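Features > At Home > Small Things

The comb drawer, and how I finally emptied it

I own more combs than any person with shoulder-length hair could need. I found this out on a wet afternoon when I pulled out the top drawer in the bathroom, the one that never quite shuts, and started laying them on the bath mat. Eleven! Some had come free with hair dye, a few were from hotels, and one had been bought in a panic at the ferry terminal in Trorkport before a wedding (it cost more than my sandwich).

I'm not a tidy person by nature, but I do love a small job with an end to it, and sorting combs turns out to be a very good one. You sit down with a cup of tea, you pick one up, you run your thumb along it and you decide. Most of mine went. Snapped teeth, rough seams that drag on the hair, a pink one that smelt of old hairspray whatever I did to it.

The ones I kept all had something in common, and it was the handle. A comb with a decent long handle is just nicer to live with. You can hold it properly, you can get at the back of your own head, and it doesn't vanish to the bottom of a handbag. A dark one with fine teeth and "Creative" printed along the handle is my idea of a proper everyday comb – no fuss, no glitter.

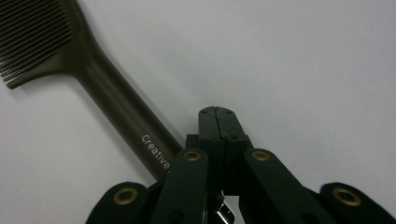
Giving them a good wash

Right, the mucky bit. Combs get filthy and we all pretend they don't. I fill the basin with warm water and a squirt of mild shampoo, drop the plastic ones in and leave them for 20 minutes while I do something else. Then it's an old toothbrush, working from the spine out towards the tips, because if you scrub across the teeth you only push the fluff further in. Wooden combs never go in the soak. Mine swelled up horribly the one time I tried it, and I've missed it ever since.

Rinse, shake, and lay them on a towel overnight. I used to stand them up wet in a glass and got a nasty grey ring at the bottom for my trouble.

Finding them a home

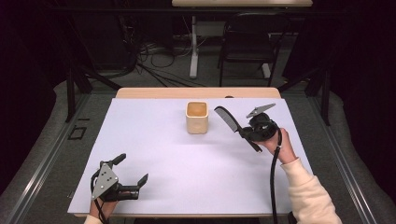
My old system was the drawer, and the drawer was the whole problem. Anything that lies flat in my house gets buried within a week, so I wanted the combs upright and out where I could see them. I tried a jam jar (too tall, the short ones sank) and a Larner desk tidy, which had four neat slots and took up half the windowsill. A small square cup in cream, like the one on the pale paper here, is much more the thing. It's plain enough to sit beside the soap without shouting, and the dark comb looks rather smart next to it. I found something similar in a charity shop in Ulelo and paid five pounds, and I'd have paid more.

Put the combs in handle down if you want the teeth to stay clean, or teeth down if you're forever grabbing them in a rush. I've gone handle down. Two live in the cup now, one fine and one wide, and there's a third in my coat pocket for windy days. The drawer has plasters in it and shuts beautifully.

Comments

aksoy_lane: Handle down every time. Mine are in an old egg cup, which does tip over if you look at it wrong.

Pebbledash: I counted after reading this and got to 20. There are only two of us in the house!

teatimehair: Does the shampoo soak work on the rubbery sort? Mine has gone a bit tacky and I don't want to make it worse.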